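15/10/2022

Water glass adhesive, batch 2 - lap shear and soak

Purpose: find out whether the thickened sodium silicate mix from April is worth carrying forward as the bond for the ceramic sleeves, or whether we go back to the bought-in cement from Motaung and accept the cure schedule.

Starting point. Batch 1 was silicate solution with kaolin only. It gelled in the cup before the second set of coupons was closed, and the cured joints were chalky at the edges. Batch 2 keeps the same silicate (Mondorel drum, opened in April, lid resealed with tape) and replaces half the kaolin with fine silica flour. No zinc oxide this time. I want one change per batch.

Mix, by weight: 100 parts silicate solution, 10 parts kaolin, 10 parts silica flour. Powders were dried overnight at low heat and sieved together before going in. Stirred by hand, slow, to keep air out. Rested for ten minutes, stirred again. Consistency at close of mixing was that of heavy cream. It holds a ridge for a few seconds and then levels. Batch 1 did not level at all.

Surface prep. Coupons are the mild steel strips left over from the Plistarley job, cut to length, edges broken with a file. Faces abraded with 200 grit, wiped with acetone, wiped again with a clean cloth until the cloth stayed clean. Ceramic tabs got the acetone only. Takeshi Imai thinks the tabs should be fired before use to drive off handling grease. He may be right, but I had no furnace time. Noted for batch 3.
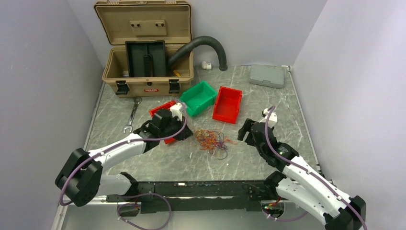 Open time. The surface skins faster than I expected. A coupon closed straight after spreading wets out over the full overlap. One left for two minutes before closing shows dry patches when pulled apart green, mostly toward the corners. For practical purposes, spread one side only and close at once. Spreading both sides gains nothing and gives the skin twice the area to form on.

Clamping. Light spring clips, one per joint. I tried a heavier clamp on one spare and it pushed nearly all the adhesive out of the overlap. Glue line is set by the clip, so it is not controlled in any strict sense. For batch 3, use short lengths of fine wire as spacers, two per joint, laid across the overlap.

Cure. Same step cure as batch 1:
Room temperature overnight, clips on.
Warm oven, clips on, until the squeeze-out is firm to a fingernail.
Ramp to 100 C and hold.
Ramp to 200 C and hold, clips off.
Cool in the oven with the door closed.

The hold at 100 C matters more than the one at 200. In batch 1 I went through it quickly and the squeeze-out foamed. Water was still leaving the joint and the outer skin had already closed. This time the hold was left to run through lunch and there was no foaming on any coupon. The squeeze-out is glassy, slightly gray, with fine crazing. Crazing does not seem to run into the joint, at least as far as I can see on the sawn one.

Pull results. Ziren tester, same grips, same crosshead speed as before. I am not going to put numbers here until the load cell has been checked, as the zero moved between pulls and I had to reset it twice. Order of results is reliable, values are not. In order, strongest first: steel to ceramic, closed at once; steel to steel, closed at once; steel to ceramic, left open two minutes; steel to steel, left open two minutes. Everything in batch 2 beat everything in batch 1.

Failure mode. Steel to steel failed at the interface, adhesive left on one face only, the steel on the other side bright. Steel to ceramic failed partly in the adhesive and partly at the steel. Ceramic side always kept its layer. So the weak place is the steel face and the prep there is what limits us. A light phosphate wash might help. A coarser abrasive is cheaper to try first.
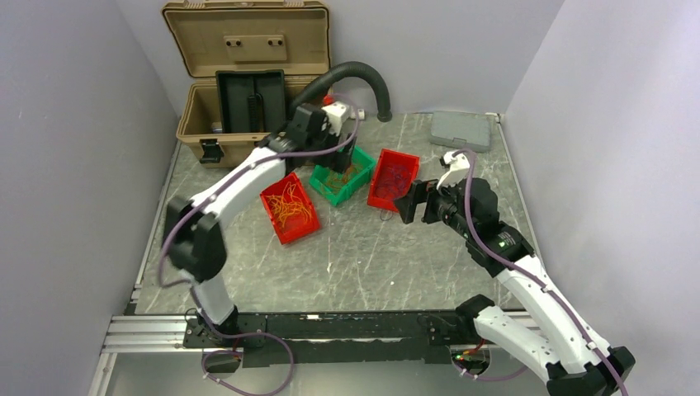 Soak. One joint of each pair was put in tap water at room temperature, with an uncured smear on glass as a control. The smear went soft and slid off the glass by the next check. The cured joints held, but the water turned slightly alkaline on the paper strip, so something is leaching. Changed the water and it happened again, weaker. This agrees with what we saw on the old sleeves. For any sleeve that sees condensation, the joint needs either a hardener or an overcoat. Imai has a note somewhere on aluminum phosphate as a hardener and will dig it out.

Storage of the mix. The remainder of batch 2 was kept in a screw-top jar with film under the lid. Solids settled but stirred back in without lumps. Threads must be wiped before closing or the lid bonds to the jar. I lost one jar to this in April and nearly lost another today.

Cleanup. Warm water while fresh. After it skins, it needs scraping. Do not leave it on glassware overnight, it etches. Gloves and glasses throughout, the solution is strongly alkaline and the dried splinters are sharp.

For batch 3:
Wire spacers in every joint.
Fire the ceramic tabs, if there is furnace time.
Coarser abrasive on half the steel, 200 grit on the rest.
Load cell checked before any pulling.
Same powders, same ratio, same drum. If the drum runs low, stop and ask Mondorel for the ratio on the new one before mixing.

Motaung cement stays on the shelf for now. Sleeves due before batch 3 is finished get the Motaung cement and the long cure.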